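Robot Cell Technician (setup, upkeep and repair) - Sadby site

Fondiris is hiring a technician to look after one tabletop manipulation cell at our Sadby site. The job is full time, on site, day shift, and reports to Wiesława Chmielewska, who runs cell operations. The start date is in May, or earlier if you are free.

About the cell

The cell is one arm on a pedestal, a parallel gripper with two black fingers, a small camera at the wrist, a controller cabinet and a table. The arm sorts and moves household items, mostly bowls, plates and clear plastic containers. An operator drives it by hand for part of the shift and it runs on its own for the rest. The technician does not operate the arm during sessions, except to check a repair.

The cell is internally called Shezi. You will see that name on the work orders, the spares shelf and the log book. Stojan Jurić built the current version and has looked after it until now. He is moving to our Cilness site and will overlap with the new technician for 2 weeks.
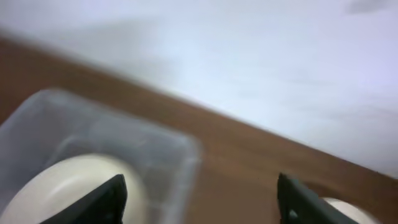
What the work is

Most of the job is routine. Before the first session you power up the controller, home the arm, and run the gripper open and closed through its full travel while listening for grinding. You check that both fingers are seated and that the finger screws are tight. Screws working loose is our most common fault. We use a torque driver and a paint mark, and the mark gets redone every time a screw comes out.

You then check the wrist camera. The lens gets wiped with a dry lens cloth. The camera bracket can shift after a bump, and when it does the calibration is off and the arm reaches short or long. Recalibrating takes most of a morning the first few times you do it. You will be shown how.

Every 1000 operating hours the gripper comes off for a full service: strip, clean, inspect the slides, re-grease, refit, recalibrate. Finger pads are inspected every 200 hours and changed when the ribbing is worn down. Cables along the arm are checked by hand for stiff spots and rubbed jackets at the same time as the pads. All of it goes in the log book, including the checks where you found nothing.

The rest is repair. Typical calls from the past year:

Gripper opens unevenly after a collision with the table
Camera drops out when the wrist is turned past a certain angle (cable)
Arm stops on a joint fault and will not clear
Smooth bowls slipping out of worn pads
Table moved during cleaning and not put back on its floor marks

You are also responsible for the table and the items on it. Clear containers and pale bowls are hard on the equipment in their own way. A thick rim needs the fingers fully open and a rigid plastic wall will push a finger sideways if the arm comes down on it. If an item is chipped or cracked, you take it out of use and write it down.
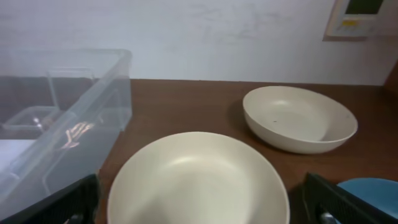

When the cell is down, the operators wait, so we ask for a first look inside 15 minutes during the shift. That does not mean a fix in 15 minutes. If a repair needs a part we do not have, tell Wiesława and tag the cell out. We would sooner lose an afternoon than have someone run it with one good finger.

What we need from you

At least 2 years of hands-on maintenance work on robots, CNC machines, packaging lines, lab automation or something close to it. We do not mind which.

You should be able to read a wiring diagram, use a multimeter, crimp a connector that stays crimped, and follow lockout procedure without being reminded. You should be comfortable typing commands into a terminal on a Linux computer. You do not need to write software, but you will restart services and read error logs.

Clear writing matters here. The next person to open the log may be at Cilness and will have only your note to go on.

Good to have, but not required: experience with camera calibration, basic 3D printing (we print our own brackets and cable clips), and a soldering iron you are not afraid of.

A degree is not required. Witold Pawłowska, who maintains the cells at Cilness, came to us from elevator repair.

Physical side

Expect to be on your feet much of the day, and to work bent over a table with small screws. The gripper is light. The arm is not, and taking it off its pedestal is a two-person lift. You will need close vision (glasses are fine) and steady hands. Safety shoes and glasses are supplied.

Hours and pay

Shift is 7:30 a.m. to 4 p.m. with a half hour for lunch. There is no night or weekend work. Overtime is rare and paid at time and a half. Pay is hourly and depends on experience; we give you the figure at the first call, before you spend time on an interview. Health coverage and paid leave begin on your first day.

How to apply

Send a resume and a short note to Jadwiga Nowakowski in the Sadby office. In the note, describe one fault you tracked down: what the machine was doing, what you checked first, and what was wrong. Half a page is enough. Please do not send a cover letter on top of that.

If we want to go further, Jadwiga will call you. The interview is at the cell and lasts two hours. You will talk with Wiesława, then Eugeniusz Kaczorowski will give you a gripper on the bench with a fault in it and the tools to work on it. He is more interested in how you go about it than in whether you finish. Travel to the interview is paid - keep your receipts.

We read applications as they come in and will take the posting down when the job is filled.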